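Bradik two-finger bench gripper: review for small packing rooms

Reviewed by Lesia Panasiuk
Verdict: buy, with a separate line in the budget for fingers and containers

We pack charms and small craft pieces for the mail-order side of Plirside, mostly in mixed lots. The purchase was planned in June as a replacement for hand filling during the busy months. The shortlist came down to the Bradik and a suction unit from Pacheco. Suction was ruled out early: our pieces are small, rounded and seldom lie flat, and the cup needs a clean face to seal on.

The Bradik arrives as a gripper body, one pair of black fingers, a wrist camera bracket and a cable set. Fitting took 75 minutes, most of it spent on cable routing. The manual is clear on torque settings and poor on everything else. The connector diagram on the inside cover shows the older plug.
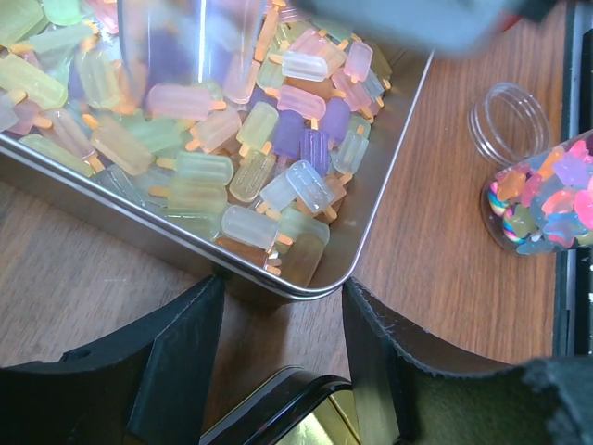

Finger width is the first thing to check before ordering. The standard pair is wide for single-piece work. On jars, lids and trays it is well matched, and the grip force can be set low enough for thin plastic. For picking one charm out of a heap you will want the narrow pair, sold separately, with a lead time of 4 weeks to Trosarthorpe. Order both at once and pay carriage once.

The second point is containers. Ours had been bought piecemeal over the years, and shallow steel trays, clear tubs and screw-top jars all need their own grip position. Each new shape cost us most of a morning to teach. Halyna Moroz, who does our costings, put the teaching time down as a purchase cost, and I would advise the same. It came to more than the spare fingers.

Polished metal gave some trouble. The camera exposure hunts when a bright rim passes close to the fingers, and the object finder then loses the edge. Matt containers would be the cheaper cure. We have used a lower lamp and a fixed exposure setting, with fair results. 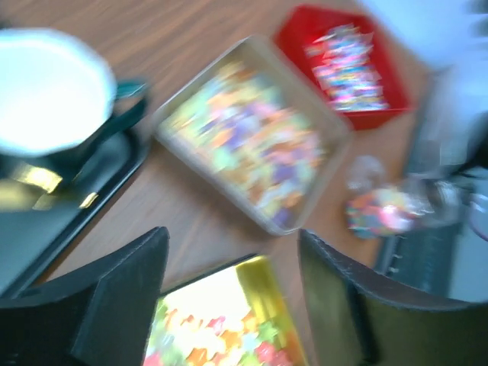
Mixed small pieces in clear, red and gold-rimmed containers, seen from the wrist camera.

Running costs are modest. The finger pads are a wearing part and come in packs of three. Allow for 2 packs in the first year – the early weeks of teaching are hard on them. The service contract is optional, and we did not take it. The software licence is not optional and renews yearly, a fact the quotation gives in its footnotes.

Good points: low-force control, solid mounting plate, quiet in use.
Weak points: manual, wide standard fingers, licence terms.

Rating: 3 out of 4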